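Can a Machine Clear the Counter Yet? Final report, Household Tasks group
2019-07-18

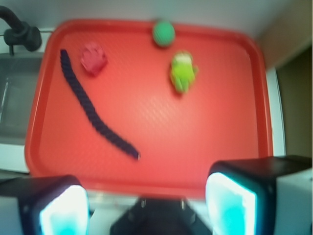
Our question was simple when we picked it. Can a robot arm do a chore that a ten year old gets told to do, start to finish, with no one helping. We picked clearing clutter. Reasons further down. Short answer: parts of it, yes. The whole chore, no, not by our rules.

1. Why clutter

First plan was dishes. Dropped it week two. Water near the arm, breakage, and the lab did not want to hear about it. Second plan was folding towels, and two other groups had already taken cloth. So clutter. Small stuff left on a tray by a kitchen sink, pick it up, put it in the right bin. Everybody has this at home. It also has a nice spread of difficulty, you can make it easy (a ball) or horrible (anything floppy) without changing the setup.

We also wanted something you could compare to shop-floor work. Bin picking is a real job in warehouses and factories and people say it's close to solved. Kitting too. We wanted to see how much of that carries over when the parts are not parts, just whatever was lying around.

2. Setup

Practice kitchen in the basement. Arm on a fixed stand next to the counter, two-finger gripper, small camera at the wrist. Software was Talow for the planning and Civia for the object detection. Talow came set up from last year's group, Civia we trained ourselves on pictures we took, around 3,000 of them, labeled by hand over two weekends. Would not do the labeling that way again.

Tray is the red-orange one, raised rim. Objects for the main runs: a green ball, a little green Android figure, a crumpled pink soft thing, and a dark blue braided rope. Other objects came in and out for the side tests but these are the ones in the numbers.

Bins were on the other side of the stand. Hard things in one, soft things in the other. Rope counts as soft. We argued about that.

3. What counts as a success

Pick = object leaves the tray in the gripper and stays in for the whole move.
Place = lands in the right bin and stays there.
Clear = all four objects placed, no touch from a person, no restart.

One retry per object allowed. If the tray itself moved enough that we had to put it back, the clear was over. This rule hurt us a lot, see below.

4. Numbers

1,097 pick attempts total in the main runs, retries included. 312 runs where we tried for a full clear. 33 of those made it.

So a bit over one in ten. That number looks bad and we want to say what is in it. It includes the early runs, when the detection was still weak. We did not throw those out. We did not keep separate totals for the early and late weeks, which we should of, so we can't give a clean before and after. Our feeling is that it got better. Feeling is not data, we know.

We also didn't split the attempts by object in the log until late. The section below is from our notes and from watching, so no percentages in it.

5. By object

Ball. Easiest when it's out in the open. Round, the fingers close on it, done. Trouble is it rolls. If the ball ended up against the far rim, one finger wanted to go where the rim was. Planner would either refuse or come in at an angle and bump the tray. Bumped tray = run over. A lot of the failed clears were this, on the object we thought was free points.

Android figure. Pretty good. Hard, doesn't roll far, lots of places to grab. Going for the body worked better than going for the head, the head is a dome and the fingers slide up it. Detection mixed it up with the ball sometimes when the two were close together. Both green, and the wrist camera goes soft when the arm is moving. We fixed some of this by making the arm stop and wait before looking. Slower but fewer dumb picks.

Pink soft thing. Never the same shape twice so training pictures only help so much. Picking it was fine mostly. You can grab a crumpled thing almost anywhere. The problem was height, Civia gives a box and a center but the center of a lumpy thing may be a dip. Fingers closed above it, on air, and came up with nothing. Going lower meant scraping the tray. We ended up with a fixed lower height for anything labeled soft, ugly but it worked.

Rope. Worst. The box around a long curved object is mostly tray. Center of the box is very often not on the rope at all. So the arm goes down very confidently on nothing. We added a step that looks for dark pixels in the box and goes to the nearest clump, and that got us picks. Then the place failed. One end up in the gripper, the other end dragging, and it would hang over the side of the bin or pull another object along on the way out. A person just gathers it up with the other hand. We only have the one hand.

6. Order matters

Did not expect this to be a finding. Taking the rope first was bad, it swept things. Taking it last was better but by then any earlier bump had moved it. Best order we found was figure, ball, pink, rope. But if the rope was lying over something you have to break the order, and our planner didn't know how to tell. We hard coded it. A person would see it right away.

7. Compared to the shop floor

We got half a day at Orlandini, they do packing for small hardware orders, and watched two automated stations. Very different from ours. Same parts all day, known shapes, lights fixed, bins that never move. When a pick fails the machine skips it and a worker comes by later. That last part is big. Their machine is allowed to give up. Nobody there would call it a failure, it's planned for.

Our clear rule has no giving up in it. If we scored our runs like their station gets scored, we would look a lot better. But then who picks up the rope? At home it's you, and then you didn't get out of the chore, you got out of some of it.

Also looked at the Tanine countertop unit, only through their demo videos and the spec sheet. The demos show cups and blocks. No cloth, no rope, no pile. Could not get one to test so we won't say more.

8. Time

Slow. We did not time every run. With the stop-and-look step a full clear takes minutes. One of us did the tray by hand and was done before the stopwatch person was ready, so no number for that either. Not close.

9. Problems with our own work

- one tray, one counter, one kitchen
- lighting changed with time of day and we didn't write it down
- object positions were "random" meaning we tossed them, which isn't random
- same people set up, ran, and judged
- log format changed halfway thru
- four objects is not a lot of clutter, ask anyone with a kitchen

10. What we think

Picking up one hard thing off a flat surface: a machine can do this now, student budget, okay results. Soft lumpy things: getting there, if misses are allowed. Long floppy things: no. Putting it all together with no help: not yet, and the trouble is in the joins. Each step is fine most of the time and then you need four in a row without one bump.

For next year's group, starting in October. Clamp the tray, or better, run half clamped and half free so you can see what the bump rule costs. Split the log by object from day one. Try a second camera up high, the wrist one can't see what the arm is about to knock. Do not put two green things in the set unless you mean to. Somebody should try rope with two grippers.

Data and the label files are on the group drive, folder is called final_USE_THIS. The other final folder is old.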